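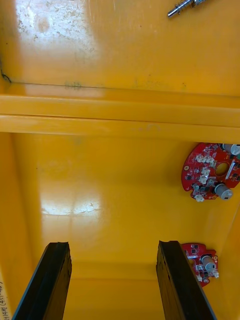 最終更新日:2024年8月1日

カテゴリ:採用情報 > 正社員 > 生産技術・設備企画

設備企画職(自動化設備の導入計画・予算管理・調達)の募集について

株式会社Drullness(以下「当社」という。)は、電子部品および基板組立品の仕分け・供給・検査前整列に係る工程の自動化を進めるにあたり、設備の導入計画の立案、予算の編成および執行管理、ならびに調達実務を担当する職員を下記のとおり募集いたします。

募集の背景

当社では、回収品および試作品の基板、小形モータ、ソレノイド等を取り扱う工程について、これまで工程ごとに個別の判断で設備を購入してまいりました。その結果、ハンド、カメラ、部品容器、架台等の仕様が工程間で統一されず、予備品の共用が難しいこと、保守契約の更新時期が分散していること、稼働後に追加費用が発生した場合の予算区分が明確でないことが課題となっております。

このたび、設備投資を複数年度の計画として取りまとめる設備企画室を新設し、仕様の検討から検収、減価償却期間中の維持費の管理までを同室に集約することといたしました。今回の募集は、同室の立ち上げに加わっていただく方を対象とするものです。

募集職種および人員

設備企画職(計画・予算担当) 2名
設備企画職(調達・契約担当) 3名

両区分の併願は可能です。併願される場合は、応募書類に志望の順位を明記してください。

雇用形態

正社員(期間の定めなし)。試用期間は3か月とし、試用期間中の待遇に変更はありません。

勤務地

Drullness Rindiseck事業所。ただし、設備の立会検査、協力会社との打合せ等により出張が生じる場合があります。転居を伴う異動は当面予定しておりません。

着任時期

来年2月。在職中の方については、着任時期の相談に応じます。

職務内容(計画・予算担当)

計画・予算担当は、各工程から提出される設備要求書を受け付け、要求内容の妥当性、既存設備の転用の可否、投資回収の見通しを整理したうえで、年度ごとの設備投資計画案を作成します。計画案には、本体価格のほか、周辺機器、据付工事、安全柵およびセンサ類、立上げ期間中の人件費、教育費、保守費、廃棄費用を含めるものとします。

要求書の段階では、ロボット本体の価格のみが記載され、ハンドの指先部品の摩耗交換や、容器の入替え、照明の追加といった費用が漏れている例が少なくありません。担当者には、現場に赴いて実際の作業を確認し、費用項目の過不足を要求元と協議のうえ補正していただきます。あわせて、計画と実績の差異を四半期ごとに集計し、差異の要因および翌期への影響を報告書として取りまとめていただきます。

また、複数の工程が同種の設備を要求している場合には、共用または同時発注の可否を検討し、導入の順序を提案します。順序の決定にあたっては、工程の負荷状況、電源容量および設置面積の制約、操作要員の教育の進み具合を総合的に勘案することとしております。

職務内容(調達・契約担当)

調達・契約担当は、承認された計画に基づき、仕様書の作成支援、見積の徴取、比較表の作成、契約条件の交渉、発注、納期管理および検収を行います。見積は原則として2社以上から徴取し、比較にあたっては本体価格に加え、保証期間、予備品の供給年限、技術員の派遣条件、ソフトウェア使用料の改定条件を同一の様式で整理します。

検収については、工場立会検査と据付後検査のそれぞれについて合否の基準を契約締結前に定めることとし、基準に定めのない項目が検査時に判明した場合の取扱いについても、あらかじめ契約書に記載します。担当者には、生産技術部門と連携し、この基準の文案を作成していただきます。

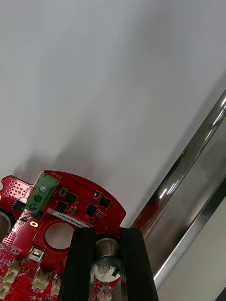
仕様書の作成においては、対象物の形状および寸法に加えて、周囲の条件を具体的に記載することが求められます。部品単体の図面のみを供給元に提示した場合、試験環境では満足な結果が得られても、実際の設置場所で認識や把持が安定しないことがあり、追加改造の費用負担をめぐる協議に時間を要します。たとえば写真の作業では、円筒形の銀色のモータの両側に黒い指が位置し、そのすぐそばを鏡面状の金属の棒が斜めに通っており、棒の下端寄りには赤い基板の色がわずかに映り込んでいます。このような反射物の有無、照明の当たり方、隣接部品との間隔、コネクタの突出といった事項を仕様書に漏れなく記載し、照明の変更や遮光の要否を見積の段階で検討できるようにすることが、調達・契約担当の重要な職務となります。基板に貼付された管理用ラベルについても、読取りを要求仕様に含めるか否かにより、必要となるカメラの性能と価格が変わりますので、要求元の意向を文書で確認してください。

当面の対象案件

着任後は、次の案件に順次従事していただく予定です。担当の割振りは、本人の経験および希望を踏まえて決定します。

基板および小形部品の仕分け工程における既設ロボットの更新計画。既設設備の残存簿価および保守費の推移を調査し、更新、改造、継続使用の各案について総費用を比較します。

部品容器の標準化計画「Deltine」。工程ごとに異なる容器の寸法、色、材質を整理し、標準容器への切替えに要する費用と時期を定めます。容器の表面の光沢および傷が画像認識に及ぼす影響についても、生産技術部門の評価結果を受けて調達仕様に反映します。標準容器の初回発注数は1000個を予定しています。

予備品の一元管理計画。指先部品、ケーブル、カメラ、照明等の予備品600点を対象として、在庫基準、発注点および保管場所を見直します。

保守契約の統合。更新時期および対応範囲が異なる既存の契約を整理し、協力会社である株式会社Talukderとの包括契約への移行の可否を検討します。

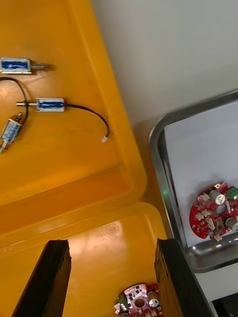
以上の案件は相互に関連しており、容器の標準化の結果によってはハンドの仕様に変更が及び、予備品の品目にも影響が生じます。このため、各案件の担当者は月次の調整会議に出席し、前提条件の変更を速やかに共有することとします。調整会議の記録は設備投資計画の付属資料として保管し、次年度以降の計画策定時に参照します。

特に、ケーブルの付いた部品や可動軸をもつ部品を取り扱う工程については、向きや重なりの状態が一定でなく、自動化の範囲を一度に定めることが適当でない場合があります。当社では、こうした工程について、人による作業を一部残した段階的な導入計画を認めております。段階ごとに継続の可否を判断する時期と、その時点で評価する項目を計画書に明記し、判断の結果にかかわらず支出済みの費用が説明できる状態にしておくことを担当者に求めます。

応募資格(必須)

次のすべてに該当する方を対象とします。

製造業における生産技術、設備保全、購買、原価管理または経理のいずれかの実務経験を3年以上有すること。

見積書、仕様書および契約書を読み、内容の不足または矛盾を指摘できること。

表計算ソフトウェアを用いて、費用の年度展開および差異の集計ができること。

社内外の関係者に対し、書面および口頭により日本語で正確に説明できること。

応募資格(歓迎)

次の経験または知識を有する方を歓迎します。必須ではありません。

産業用ロボットまたは画像処理装置の導入に発注側または供給側として関与した経験

固定資産の管理または減価償却に関する知識

補助金または税制優遇措置の申請実務の経験

機械安全に関する規格およびリスクアセスメントの基礎知識

英文の仕様書および取引条件の読解力

なお、ロボットのプログラミングの経験は問いません。着任後、生産技術部門が実施する基礎研修を受講していただき、基本的な操作および用語を習得していただきます。

待遇

給与は、経験、能力および前職の処遇を考慮し、当社規程により決定します。賞与は年2回です。昇給は毎年度の評価に基づき行います。通勤手当、住宅手当、家族手当、時間外勤務手当を支給するほか、各種社会保険、退職金制度、資格取得支援制度があります。現場への立入りに必要な作業服、保護眼鏡および静電気対策靴は当社が貸与します。

勤務時間および休日については、事業所の就業規則によります。計画担当については、所属長の承認を得て在宅勤務を行うことができます。ただし、立会検査および検収の期間は事業所または供給元の工場での勤務となります。

応募方法

次の書類を電子データにより採用担当窓口あてに提出してください。

履歴書(写真貼付)

職務経歴書。関与した設備投資または調達案件について、ご自身の役割と判断した事項がわかるように記載してください。前職の機密に該当する金額および取引先名の記載は不要です。

小論文(1000字以内)。題は「設備の導入後に判明した費用の取扱いについて」とします。

併願される方は、両区分を志望する理由(600字以内)

提出された書類は選考の目的にのみ使用し、選考終了後、当社の規程に従い適切に廃棄します。返却はいたしませんのでご了承ください。

選考の流れ

書類選考の後、面接を2回実施します。初回の面接は設備企画室および生産技術部門の担当者が行い、職務経歴書の内容を中心に伺います。次の面接は事業所において実施し、面接に先立って工程の見学を行います。見学の際は、かかとの低い靴および動きやすい服装でお越しください。工程内の撮影および録音はご遠慮いただいております。

調達・契約担当を志望される方には、事業所での面接の当日、模擬の見積比較表を用いた課題に取り組んでいただきます。課題は筆記によるもので、事前の準備は必要ありません。

選考結果は、各段階において合否にかかわらず電子メールにて通知します。選考の内容および不採用の理由に関する個別のお問い合わせには、お答えいたしかねます。事業所での面接に要する交通費は、当社規程の範囲内で支給します。

応募の締切

採用予定人員に達した時点で受付を終了します。受付を終了した区分については、本ページの記載を更新してお知らせします。

利害関係の申告について

調達業務の公正を確保するため、応募者ご本人または同居のご親族が、当社の設備供給元または保守協力会社に勤務し、もしくは出資している場合は、応募時にその旨を申告してください。申告の内容は担当案件の割振りにおいて考慮するものであり、申告があったことのみをもって選考上不利に取り扱うことはありません。

お問い合わせ

株式会社Drullness Rindiseck事業所 管理部 採用担当窓口

お問い合わせの際は、件名に「設備企画職」および志望区分を記載してください。設備の売込みに関するご連絡は、本窓口では受け付けておりません。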